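Plorik releases Brunora 2, with task planning for table clearing and room reset

DLAMINI, February 2023 – Plorik today released version 2 of Brunora, its planning and perception software for mobile robots with two arms. The new version adds a task planner for clearing tables and putting furniture back in place, two jobs that cafes, canteens and office kitchens have asked for most often since the first release in June.

Earlier versions of Brunora planned one grasp at a time. Version 2 plans the whole job. It builds a list of the objects on and near a table, works out which ones can be moved without disturbing the others, and assigns each one to the left hand, the right hand or both. If an object shifts during the work, the planner updates only the steps that depend on it.

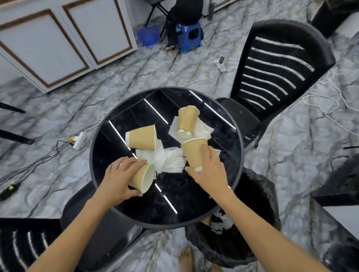
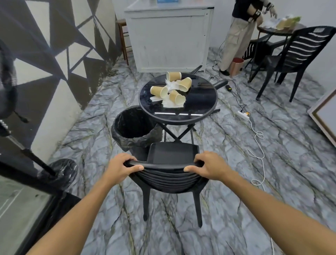
Brunora's perception module has been rewritten for this release. It now estimates the pose of each object separately from its label, so a cup can be recognized as a cup before the software has settled which way it points. Paper cups lying on their sides among crumpled napkins were a weak spot in the first version, which tended to merge the cup and the paper under it into a single object. The new module keeps a separate outline for each and passes the planner a confidence score. When the score is low, the planner can ask for a second view before it commits to a grasp.

Glossy surfaces get their own treatment. A reflection filter compares views from several head positions and drops bright streaks that move with the camera.

Two-handed moves are handled by a new controller called Britine, included at no extra charge. It keeps both grippers at a fixed distance from each other while they hold a rigid item such as a chair, and slows both arms together if either one meets resistance.

"Most of our effort went into the order of the steps," said Thandeka Gumede, head of planning software at Plorik. "Moving a chair first can save a lot of awkward reaching later, and the old planner had no way to know that."

The release includes 37 ready-made task templates and a simulator with 370 room layouts. Templates can be edited in a plain text file – no programming is needed for common changes such as where trash goes.

Brunora 2 is available now to current license holders. New customers can request a 70-day trial through the Plorik website.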